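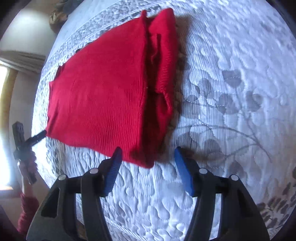
Seren Cadwaladr has run the repair and finishing room at Tirnley since June of last year. Before that she spent a long spell in quality control at Treloar, where she tested wool knits for shrinkage, pilling and seam strength. We spoke to her on 8/17/24 about how knitted clothes should be washed and stored, and where most of the damage comes from.

Her first point concerned heat. "People blame hot water for felting, and it plays a part, but movement does more. Wool fibres have scales. If you rub them together while they are wet, the scales lock and the fabric gets thicker and smaller. You can soak a jumper in fairly warm water and do it very little harm, provided you leave it still."

She advises against judging a wash programme by its name. The wool setting on one machine may turn the drum slowly with long rests, while on another it is close to an ordinary delicate wash. The spin speed is worth checking separately. At Treloar the team logged 493 returned garments over one season and sorted them by fault. Shrinkage accounted for 99 of them, and 70 had stretched at the shoulder.

"The shoulder faults were nearly all hangers," she said. "A wet jumper is heavy. Hang it up and the weight goes through two small points. The stitches open lengthways and the body gets longer and narrower. Steam will bring some of that back. It won't bring all of it back."

Drying flat on a towel remains her standard method. The garment is rolled in a first towel and pressed, then moved to a second and eased to its original measurements, which should be noted before washing. Ribbed cuffs and hems are pushed together widthways by hand.

Asked about storage, she was brief. Knits should be folded, with the heaviest at the bottom of the pile, and refolded along different lines a few times a year. Clothes moths feed as larvae and prefer wool that carries sweat or food, so everything is washed before it goes away. Cedar blocks she regards as weak. "The smell fades and people don't replace them. A sealed bag does more. For an infested piece, use the freezer for two weeks, in a bag with the air pressed out."

Pilling is treated at Tirnley with a fine comb, worked in one direction over a flat surface. Her colleague Barry Haslam prefers a battery shaver for dense fabrics. Cadwaladr allows it on plain stitch only, as the blade can catch raised ribs and cables.

The room's next job is a trial of darning yarns, to be compared after repeated washing.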